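Dark wood in a small room, am I nuts?

bratley_bound
May 9, 2021
OK so I finally have my own reading room (it's a box room, but let me have this!) and I want one wall in a deep reddish-brown wood. Everybody I know says paint it white. Has anyone gone dark in a tiny space and loved it?

Qinling
Do it!! My den is 10 feet long with walnut on two sides and it's the coziest spot in the house. I read in there every night with one lamp on and the cat across my feet.

GStockdale
Going to disagree. We had dark paneling in our old place in Sorkthorpe and by October I was turning lights on at lunchtime. Which way does your window face?

bratley_bound
North, sadly. But I mostly read after dinner anyway, so daylight isn't a big deal to me.

Qinling
Then you're fine. Get warm bulbs, not the bluish ones.

mossandmortar
I'm with Gareth on the light, but one wall isn't four. Keep the wall next to it golden, honey or mustard or something close, and the red in the wood really sings. I went back and forth on mine for weeks and that pairing won by a mile.

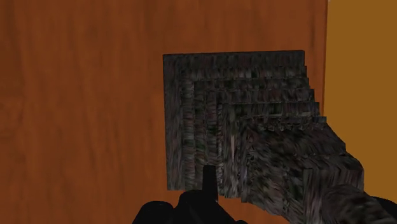
Then I priced real boards and nearly fell over. Veneer came to $331 for the wall, and I had almost $300 saved, so I waited a month. Worth it! Oil it, don't varnish it.

GStockdale
Varnish wipes clean. Oil next to a radiator was a pain for us.

mossandmortar
Fair, no radiator on mine.

bratley_bound
Mustard!! I hadn't even thought of that. Getting samples tomorrow.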